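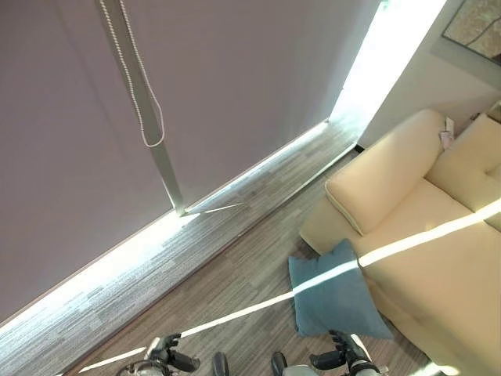 Drullitz roller blinds in a pale mauve, hung as a pair, with the beaded pull chain in the middle

Drullitz Floor-Length Roller Blind
By Stendumier Window Furnishings
Made to measure
Minimum width 500 mm
Sold singly or as a pair

Home > Blinds > Roller blinds > Drullitz

We've been making the Drullitz for long enough now that we have customers on their third house with us, and it is still the blind we end up talking about most when people come into the showroom with a tall window or a sliding door and a slightly worried look. Most off-the-shelf roller blinds are cut for an ordinary window with a sill, and if you've got glass that runs all the way down you're left with a blind that stops at your knees, or with curtains, which are lovely but do take up a fair bit of room at either end when they're pulled back. The Drullitz is made for the long drop. It hangs down towards the floor in one piece, it's flat and quiet to look at, and when you roll it up it more or less gets out of the way.

The fabric

The cloth is a close, matte weave with no sheen to it, and we chose it for that reason. Shiny blinds look fine on a sample card and then the afternoon sun comes round and you find yourself squinting at them. This one stays soft. It comes in 13 colours, from the whites and oatmeals everyone asks for first, through to a few that take a bit more nerve, and the mauve is the one I'd like to put in a good word for. It's a greyed-off sort of lavender, much calmer on the wall than it sounds when you read the name, and it sits very nicely with grey floors and creamy white paint. Patricio Daza, who looks after our workroom, had it down as a colour for bedrooms only until we hung a pair in a living room, and he has since put it in his own front room, so there you go.

Please do order a sample before you settle on anything. They're free, they come in the ordinary post, and the pieces are big enough to tape to the glass and live with for a few days. Have a look at them in the morning, and again with the lamps on at night, because a purple-grey in particular can lean pink in one house and nearly silver in the next.

One blind or two?

If your window is wide, you can have it covered by one very wide blind or by a pair hung side by side. We nearly always suggest the pair. A wide roller is heavy to lift, and over the years the tube can sag a little in the middle and the cloth starts to track off to one side. Two narrower blinds are easier on your arms, and you can have one up and the other down, which is a blessing if the television is on the left and the view is on the right.

With a pair there'll be a narrow line between the two panels, and there's no getting round that with any roller blind. We line the join up with the upright of your window or door wherever we can, so that the line falls where your eye already expects one. Tell us the position of the upright when you order (there's a box for it on the form) and we'll cut the two panels to suit, even if that makes one a touch wider than the other.

How dark will it be?

This is the question we get on the phone more than any other, so I'll be as plain as I can. The cloth itself holds back a good deal of light and takes the glare off, but a roller blind doesn't seal against the wall, and on a bright day you will see daylight along the bottom and down the sides where the glass is exposed. Some people love that glowing edge. If you're a shift worker or you have a baby who wakes with the sun, you may not love it at all, and in that case have a look at our Zeleke side channels further down this page, or ring us and have a chat before you spend your money.

A few things do help without any extras. Mounting the blind outside the window recess, so the cloth overlaps the wall on each side, makes a noticeable difference. So does being careful with the drop measurement. We find people are inclined to take a bit off the length to be on the safe side, and then a bit more, and by the time the blind arrives there's a strip of sunshine running the length of the room. Measure to the finished floor, write down exactly what you get, and let us take off the clearance.

Living with strong sun

Cutting back the glare is kind to your eyes, and it's kind to your furniture as well. Leather dries out and soft furnishings fade, and they fade unevenly, too, where a bar of sun comes in at the same angle day after day. If your sofa is near the window, have the blind down through the hottest part of the afternoon, and turn your cushions and throws over every so often so they all get the same treatment.
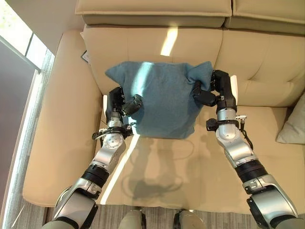 Teal-blue fabric on light tan leather, with a band of sun across it

Deeper colours such as teal and navy are the ones to keep an eye on. A patch of sun can make a blue look several shades paler while it's falling there, and you'll only want that as a passing effect! We mention it as well because customers often bring something from home to match their blinds against, and if you hold your sample up to it in full sun you'll pick a different colour from the one you would have chosen in the shade. Move everything out of the direct light, give your eyes a minute, and then compare. Mauve with teal is a pairing we've grown very fond of, by the way, especially with a caramel or beige leather to warm things up.

The chain

The Drullitz works with a beaded chain on a loop, and you can have it on the left or the right of each blind. On a pair, think about where your furniture will go before you tick the box. If there's a sofa pushed up near one end of the window you won't want to be leaning across it every evening, and having the chain towards the middle is often the handiest spot.

Every blind comes with a chain guide to be screwed to the wall or frame, and it must be fitted before the blind is used. Loose loops are dangerous for small children. If you rent and you're not allowed to put screws in, please talk to us about the spring version, which has no chain at all and can be made in most of the same widths.

Measuring up

For an inside fit, measure the width of the recess at the top, middle and bottom and give us the smallest. For an outside fit, measure the space you'd like the blind to cover, and remember that pictures, switches and light fittings close to the window may need to shift along. Use a metal tape, since the cloth ones stretch, and write everything in millimetres. For long drops it's worth having somebody hold the other end.

If you'd sooner not do it yourself, Ehsan Khattak does our home measures on a Wednesday throughout the metropolitan area. He'll bring the full set of fabric books along and he's happy to take his shoes off at the door. The measure fee comes off your order if you go ahead.

Fitting

Brackets, screws and wall plugs for plaster and timber are in the box, along with a printed sheet. A reasonably handy person can hang a pair in a morning. The long ones are awkward more than they are difficult, and we'd suggest leaving the blind rolled up with its paper band on until the tube has clicked into both brackets. Once it's up, run it all the way down and leave it there overnight. The cloth has been wound up tight for its trip to you and it likes a good long hang.

Looking after it

Go over the cloth with the soft brush on your vacuum every month or so. For marks, use a barely damp white cloth and dab, please don't rub, as rubbing will polish the matte finish and leave you with a shiny spot. The bottom edge gathers dust from the floor, so give that a wipe while you're down there with the mop.

Goes well with

Zeleke side channels: slim uprights that close off the edges. White or charcoal, cut to the height of your blind.
Gakora pelmet: a plain timber cover for the roller tube, primed and ready for you to paint to match the wall.
Chain extension kit: for high ceilings, supplied with its own guide.

Delivery and returns

Drullitz blinds are made in our own workroom once your measurements have been confirmed. Long blinds travel in a cardboard tube that won't fit in a parcel locker, so someone will need to be home to take it in. As each one is cut for your window we can't take it back for a change of mind, but if we've made a mistake we'll remake it and pay the freight both ways.

The cloth, tube and mechanism are covered for seven years in normal household use. Keep your order number, which you'll find on a small sticker on the end of the tube.

Orders placed after the middle of October can run slower than usual, with everyone getting ready for summer at the same time. If you have a date in mind, pop it in the notes when you order and we'll let you know whether we can meet it.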